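Odarwood Notes
Home | Essays | Bench | Stands and Seating | Archive | Contact
Last updated: March

The folding music stand deserves better engineering, and better habits

The folding music stand is the least examined piece of equipment in a rehearsal room. Players who can discuss string gauge for an hour will buy whatever stand is nearest the register, carry it badly, open it badly, and replace it when a leg joint fails. My position is that most stand failures are failures of sequence. The parts are adequate for the load. They are not adequate for being forced open in the wrong order several hundred times.

I have looked after the stands at the Odarwood practice rooms for long enough to have a view on this. The inventory is mixed: solid-desk stands from Harju, a few wire-frame Orniks, and a batch of perforated stands that came with the building and carry no name at all. I keep a log of repairs. The log has 95 entries. Most of them concern the legs and the clamps, very few concern the desk, and 17 are for missing rubber feet.

The desk is the part people worry about, since it is the part they look at. It is in practice a flat plate with a lip. It can be dented, and a dented desk still holds paper. The leg assembly has to lock, unlock, spread, take a side load when somebody catches it with a shoe, and then close to a bundle small enough for a bag. All of the interesting mechanics are below the desk, and all of the neglect is there too.

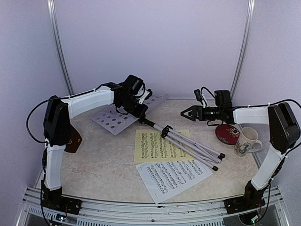

SETUP AND HANDLING

A folded perforated stand is an awkward object on a table. The desk wants to lie at one angle and the legs at another, and the slim tubes leave little to hold. The usual response is to pick the whole thing up by the desk and shake it until the legs drop. This is the worst available method. It puts the full weight of the leg bundle on the tilt joint, which was sized to hold a sheet of plate and some paper.

The correct sequence is legs first. Release the clamp, spread the feet to their full width, close the clamp, and set the stand down. Only then raise the desk and fix its angle. If the desk detaches, leave it off until the base is standing. The procedure takes a little longer than the shake. On the rooms where I posted it, clamp repairs fell off noticeably within a season, though I would not claim that a posted notice was the only cause.

Clamps should be closed by hand to the point where the tube stops sliding, and no further. Plastic fittings do not forgive overtightening. A stripped thread in a metal collar can sometimes be recut. A cracked plastic joint is finished, and on most cheap stands it is sold only as part of a complete leg set, at a price close to that of a new stand. Nado publishes a parts list with individual joints on it. I would pay more for a stand on that basis alone, and I have.

Feet are the cheapest part and the first to go. A bare tube end scratches the floor and, worse, lets the stand walk. A foot that is loose should be pulled off, wiped out inside, and pushed back on with a twist. If it is still loose it should be replaced. Tape is not a foot.

There is a fair objection to all this, which is that a folding stand is a disposable product and should be treated as one. The cheaper models are priced accordingly. I accept the arithmetic for a single household. It does not hold for a building. At 500 openings a year, which is modest for a shared room, a stand that survives 1,000 openings lasts two years and then becomes somebody's errand. The purchase price is the small number in that calculation. The larger one is the rehearsal that begins with three people holding a stand upright.

A second objection is that heavy solid stands avoid the problem. They do, inside one room. They do not go into a car with a cello, and they do not go upstairs willingly. The folding type exists for good reasons and will continue to exist. It should simply be made with replaceable joints and opened in the right order. 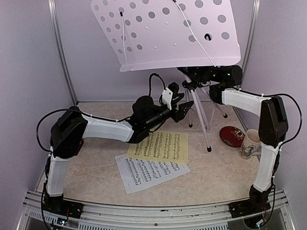 DESKS, PAPER AND LOAD

On the question of the desk itself I am less strict. Perforated plate is a sensible choice. The holes remove weight, and the remaining metal is stiff enough for ordinary parts. Larger holes save more weight but leave less to press against when marking a score in pencil, and a point will find a hole sooner or later. Players who write on their parts a great deal should put a sheet of card behind the page. Wire desks are lighter again and worse in this respect.

White finishes are less common than black and I have come to prefer them. A white stand is easier to find in a dim hall and easier to avoid walking into. The complaint that white shows dirt is correct - it shows dirt so that it can be cleaned.

Two loose sheets are a trivial load for any desk, and also the load most often lost to the floor. A single page has no stiffness. It curls at the top corner and slides off sideways whenever the desk is set too upright. The remedy is more tilt, clips, or a backing folder. I favor the folder, because clips get left on the desk when it is folded and then bend whatever they are pressed against.

At the other end of the range, a bound orchestral score does not belong on a folding stand. The weight sits well forward of the center pole, the desk creeps down over the course of a movement, and the player responds by tightening the tilt joint until something gives. Use a solid stand for it, or a table.

Placement matters as much as load. A tripod is most stable when one leg points toward the player, directly under the forward lean of the desk. With two legs forward and one back, the result depends on spread; with the legs only half spread, it depends on luck. Full spread costs floor space, and in a crowded section that space will be disputed. I would still rather move a chair.

What I would ask of the makers is short. Sell the joints separately. Mark the leg tubes with a line at full spread, so that a beginner can see when to stop. Supply two spare feet in the bag. Ornik already prints the line on its taller model, and it has held up well on ours. The spare feet I am still buying myself, in packets, and keeping in a jar by the door of the large room.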